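## 3. Sites and method

### 3.1 Where the survey was done

Two towns, Killby and Kelmendi. Killby first, on paper, handed out at the front desks of shared office buildings and collected from a box by the lift. Kelmendi later and mostly online, after the paper forms kept coming back with the last page blank. We aimed for 2,000 returns and got 2,038. Of these, 680 were from people who had moved from a desk of their own to shared tables within the past year. Those 680 are the group we care most about and Section 4 is nearly all theirs.

Not a random sample. Anyone who hated the survey desk in the lobby simply walked past it, and people on night shifts are thin on the ground throughout. Cleaners were asked a shorter set of questions and are reported separately (4.5).

The question behind all of it is plain enough. When a table belongs to everyone, who looks after what is on it? Earlier work has mostly asked whether people *like* shared tables. Mostly they don't, at first, then they stop minding. We wanted the duller bit – pens, racks, chargers, mugs, the stapler that has moved floors by Friday.

### 3.2 Questions asked

The form had four parts. Part A, the job and how long in the building. Part B, where the person sits on a normal day, and whether they pick the same seat. Part C, things: what is brought in, what is left behind, what goes missing. Part D, free comments, one box, no lines.

Part C caused trouble. "Goes missing" was read by some as stolen and by others as just not where I left it. Wording changed for Kelmendi to "could not be found when wanted". Better, but it means the two towns can't be laid side by side on that item and we haven't tried.

Sitting in the same seat was scored on the Flekine scale, which runs from "never think about it" to "would ask someone to move". We dropped the middle step. Respondents used it as a place to rest.

### 3.3 The tables

Furniture varies less than expected. Most of the buildings had bought from the same few lists, Nimalora being the common one in Killby, and had ended up with long tops, low or middling partitions, and some kind of rack or tray in the middle that was meant to be shared. Partition height was measured from the table top, not the floor. Depth too, where a rack took up part of the surface, as people count only the part they can put their elbows on.

Wood-grain tops were rated as easier to keep tidy than plain white ones in both towns. Whether they are tidier is another matter – several comments say marks show less, so less wiping gets done. Pale partitions were liked or not noticed. Dark ones drew complaints, nearly all about winter afternoons.

We also asked what the rack was for. Answers differed within the same room, often at the same table. Post. Pens. "Things waiting". One building manager had a written rule for it, taped up inside a cupboard door were none of the users had ever seen it.

The general type is in Figure 2: rack, wood-grain top, pale partitions on more than one side.

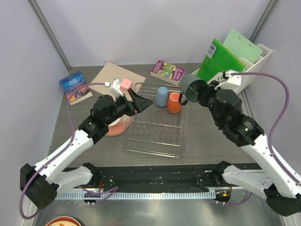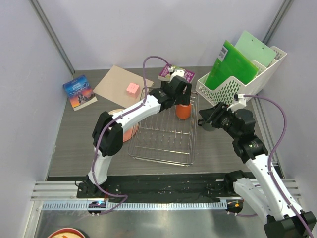

**Figure 2.** Wood-grain tabletop with pale partitions and rack, two views.

### 3.4 Coding the comments

Part D comments were typed up in full, spelling left alone, then sorted by two readers working apart. Where they disagreed the comment went into both groups. Crude, yes. It inflates the totals in Table 3 slightly and the row sums should be not be read as numbers of people.

Groups were: keeping, borrowing, clearing, blame, other. "Blame" was added late, after the first batch from Killby, where it was plainly needed. A typical one: "I put it back. Whoever had it after me didn't." Comments about heating were set aside altogether. There were a lot of them.

### 3.5 Limits

Self-report only. People say they clear the table before leaving; cleaners say otherwise, and we have no way of settling it from forms. A follow-up with end-of-day table checks is planned for September in the Kelmendi buildings, same tables, same racks, no notice given to users beyond the general one already on the wall.

Seat choice and tidiness are also tangled. Those who always take the same seat say they leave it cleaner, but they also tend to have been in the building longest. Split by length of stay the gap shrinks (Table 4) – it doesn't go away. Small cells in the last two rows, treat with care.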